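Briller cell planner, six months in
Nov 9, 2020
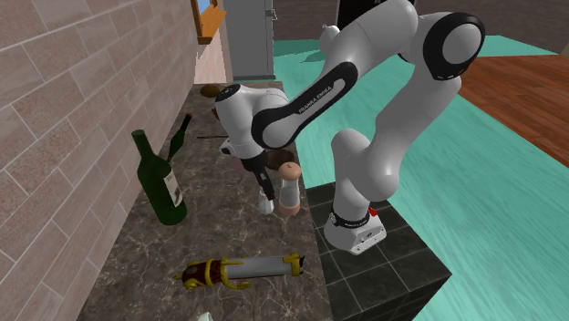
I bought Briller back in May because I was sick of moving our arm about by hand every time the layout changed. It's a planning program: you build your cell on screen, drop the arm in, and find out where it can and can't reach before you've drilled a single hole. My test kitchen has the Franka on a tiled pedestal butted right up to a marble worktop, with the gripper pointing down over a little white object next to the pepper mill, and getting the base position right in there took me one evening. Doing the same job on the real bench at Druladstead took most of a week (and a lot of swearing).

The good stuff first. Moving the base is lovely — you drag it, the joints catch up, and any pose that runs out of travel gets flagged straight away. I must have tried 200 positions before I settled, and I'd never have had the patience for that with spanners. The object library is bigger than I expected too, and a bit mad! You can put wine bottles wherever you like, and tall things close to a wall are just what you want for checking whether the wrist can get down past them.

Now the grumbles. Saving is slow, properly slow, once you've got a full room in there. The gripper settings live in a different menu from the arm settings, and the manual sends you to the wrong one on page 306. Cable runs aren't modelled at all, so my first real layout had the arm tugging on its own lead whenever it turned left. Cosmin Ardeleanu spotted that before I did and rerouted it with two clips and a bit of sleeve.

I had a go with Zakon as well, which is cheaper and starts up faster, but it kept forgetting my tool offset between sessions. I gave up after the third time.

Price was nearly £536 from Mahmoudi with the year's updates thrown in. If you only set up one cell and leave it alone, borrow somebody's copy. We shift ours every couple of months and I'll be renewing — four stars, and I'd give it the fifth if they sorted the saving out.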